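Virnance at the Ezeani Hall in Oseck: my report, and a question about the seats
Forum: Concerts and Tours > Reports

slowtrain_oseck
Posted: Friday, August 30, 2024

Hello everybody. I read this forum for a long time but I write very little, and English is my third language, so please be patient with me.

I was at the Virnance concert in Oseck and I would like to tell how it was. I have seen the band four times before, always in smaller clubs, always standing. It was the first time I saw them in a hall with numbered seats, and I am still thinking about whether I liked it.

Getting there

The hall is ten minutes on foot from the station. The doors opened half an hour later than was written on the ticket. We stood on the stairs and a man behind me sang the whole first album, side one and then side two, not badly. My ticket cost 25 for the upper balcony. There is a cloakroom, but it takes coins only, so bring coins. The bar downstairs closes during the music and opens again at the break.
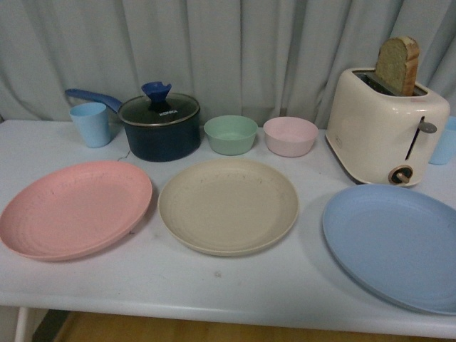 The first half

They began with the three slow songs from Jarnano, without any greeting. I know many people don't love this record. In that hall it was beautiful. The pedal steel was very clear and the voice came as if from the next chair. After the third song there was a silence of perhaps five seconds before the applause, and I was happy that I had come.

Then came the two new songs. The first has no title yet, or they did not say it. The second is a waltz, with the fiddle playing the tune and the singer only joining at the end. I would buy it tomorrow.

The second half

After the break it was the faster material, and here is my difficulty. Everybody sat. When the drummer started the long shuffle, I saw heads moving and feet moving, and one couple in the side aisle stood up to dance. An usher asked them to sit down again. They were very polite about it, both sides, but something went out of the room for me.

They played 12 songs before the encore, and two after it. The last one was sung without microphones at the edge of the stage. From the balcony I heard all the words.

So my question. Do you prefer this band in seats or on your feet? And does somebody know if the autumn dates will also be seated?

fiddleback
Posted: same day

Thank you for the report, it is well written and you don't need to excuse your English. Mine is learned from record sleeves.

I was downstairs in row K and I have to disagree about the silence after the third song. Near me it was no silence at all, a person was opening a bag of candy for the whole of it. But the pedal steel, yes. I never heard it like this before.

On the seats I am fully on the other side from you. I am 61 and my back does not allow me three hours of standing. For years I did not go to see them because of this. If they go back to clubs only, then I stay home with the records again.

slowtrain_oseck

I had not thought enough about that, and you are right. Perhaps the solution is seats upstairs and an open floor below? The club in my old town did it in this way.

halfcapo

The Ezeani cannot do it. The chairs on the floor are screwed down. I asked at the box office in May when the show was announced and they told me the chairs come out only for the big ball in winter.

I would like to add something about the sound, as slowtrain was up and fiddleback was down. I was at the very back under the balcony, and there the bass was too much. In the faster songs I could not separate the kick drum from the bass guitar. For the same money I will go upstairs next time.

Also, one correction. The untitled new song was played already last year in a radio session. There it was in a lower key and the second verse was different. I prefer the old verse, the one with the ferry.
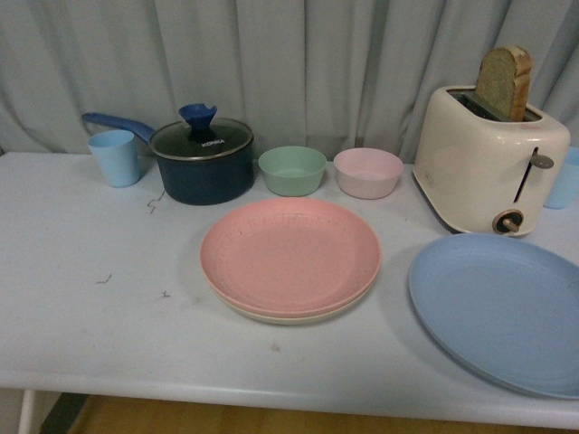

rosin_and_rye
I don't agree about the verse. The ferry was pretty, but it belonged to a different song. Now the words stay with the brother from the beginning to the end, and I understand at last why he does not write back. It is the best text they have made since Jarnano.

About standing: I was in the couple who danced. It was us! The usher was kind and we were not angry. She said that the aisle must be free in case of fire, and I can't argue with fire. But please, at a show like this, give us one corner. We would pay extra for one corner.

halfcapo

So you were the ones. You danced well, I could see it even from the back.

I still want my ferry.

old_tapehead

I will say the unpopular thing. The second half was weak, and the chairs are not guilty of it. They play the shuffle too fast now. Compare with the live record from the club tour, where it is nearly one minute longer and it breathes. On this evening they ran through it like they had a train to catch. The people did not stand up because the music did not ask them to.

The first half I liked very much, so I am not here only to complain.

slowtrain_oseck

Old_tapehead, I listened to the live record again after reading this, and I must admit the tempo is different. I did not notice it in the hall. But I am not sure that slower is always better for this song. In the small clubs it was also fast sometimes, and there the floor was moving.

fiddleback

It was a good tempo for sitting people. We tapped.

Did anybody get the record at the merchandise table? I read on the poster that the Oseck pressing is limited to 1,000 copies, and when I came out at the end the box was empty. There were only shirts, in sizes for giants and for children.

rosin_and_rye

I have number 417. I bought it at the break. The sleeve is a little bent in one corner but it plays clean. The waltz is not on it, to save you the question. It is the old songs with a different mix, and the fiddle is louder everywhere. If you want, I can bring it when we meet before the next show.

halfcapo

Is there a meeting before the next show?

rosin_and_rye

There should be. Last time we were five at one table and we spoke only about tunings until they closed the kitchen. I can offer my place for food before, everybody brings something and we take the tram together.
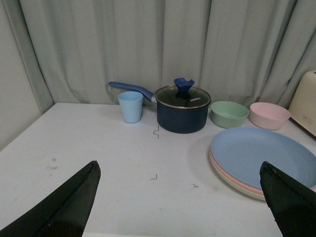 The white table with the plates

slowtrain_oseck

I would come with pleasure. I can bring potato salad, it is the only thing I make well.

I have also an answer to my own question now. I wrote to the hall and they replied this morning. The autumn date is seated again, all 2,692 places, and the same price for the balcony. For the other towns they do not know.

old_tapehead

Then I will sit. But if the shuffle is under four minutes again, you will read about it in this thread.

fiddleback

Row K for me, on the aisle. No candy please.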